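Teaching by demonstration (robotics)

6 min read

Teaching by demonstration is a group of methods for giving a robot a new task by showing it the task, instead of writing out each motion in code. A person carries out the work while sensors record what is done, and the recordings are used to train a program that controls the robot. The person is usually called the operator or demonstrator. A single recorded run is called a demonstration or, in some labs, an episode.

Methods

In hand guiding, the operator takes hold of the robot's arm and moves it through the task. The joints are set so that they give way to light pressure, and their angles are stored many times a second. Hand guiding needs little extra equipment and is common in factories. It is tiring on large arms, and it is hard for one person to guide two arms at once.

In remote control, also called teleoperation, the operator moves a control device and the robot copies the motion. The device may be a joystick, a headset with hand controllers, or a smaller copy of the robot's own arm. The robot does the work itself, so its joint readings can be used directly. Delay between the operator and the robot slows the work, and most systems give a poor sense of touch.

A third method uses hand-held grippers. The operator carries one in each hand and does the task with them, with no robot present. Each gripper has fingers shaped like those of the robot that will later do the work. Cameras on the grippers record the objects close up, and a camera worn on the head may record the wider view. The position of each gripper is tracked and later turned into arm motion. The Girnisex pair is of this type, as is the Skeltine, an older design with a single trigger.

Recording a task

A task is normally written down in one or two sentences before recording begins, for example "hang the utensil on the rack." The starting positions of the objects are changed between runs. If a cup always begins in the same spot, the trained program may fail when the cup is moved a few inches. Many labs work on a mat with a printed grid, which makes it easier to spread the starting positions evenly.

Household tasks are widely used because the objects are cheap and vary in shape. Stands and racks are a common choice for two-handed work. Hanging an object calls for the handle to be held at a suitable angle and for the gripper to let go without pulling the object back off.
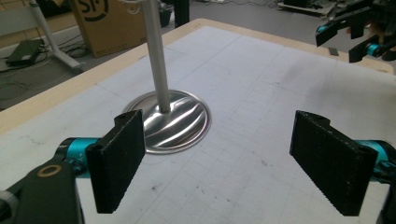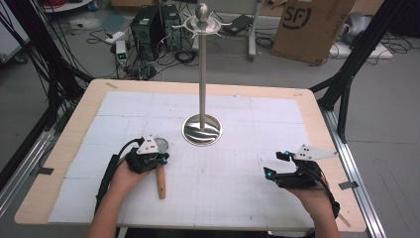 Shiny metal is a known source of trouble. Reflections shift as the camera moves, and depth sensors often return gaps or false distances on polished surfaces. Some groups cover such objects with matte tape during early trials and take the tape off later. Others leave them as they are and collect more runs.

Amount of data

The number of demonstrations needed depends on the task and on how much the setting varies. The Gough collection, released in January 2023, holds 1,862 demonstrations across 11 kitchen tasks. The Pimby project set a target of 3,000 runs but stopped recording new tasks after 400, and spent the rest of its time on repeats of tasks where the operators disagreed about method.

Runs are checked before use. A reviewer may remove those in which an object was dropped, tracking was lost, or a hand blocked the camera. Some projects keep failed runs and label them, as they can help a program learn to recover from a mistake.

Limits

A trained program tends to copy the habits of its operators, including pauses and wasted motion. Human arms can also reach positions that a robot's arms can't, so runs made with hand-held grippers are often tested against a model of the robot and dropped if the motion is out of range. Force is harder to record than position, and tasks such as tightening a lid are still often taught by hand guiding.

14 shares
2 comments

Related articles
Hand guiding
Teleoperation
Parallel-jaw gripper
Depth camera
Motion tracking
Two-arm manipulation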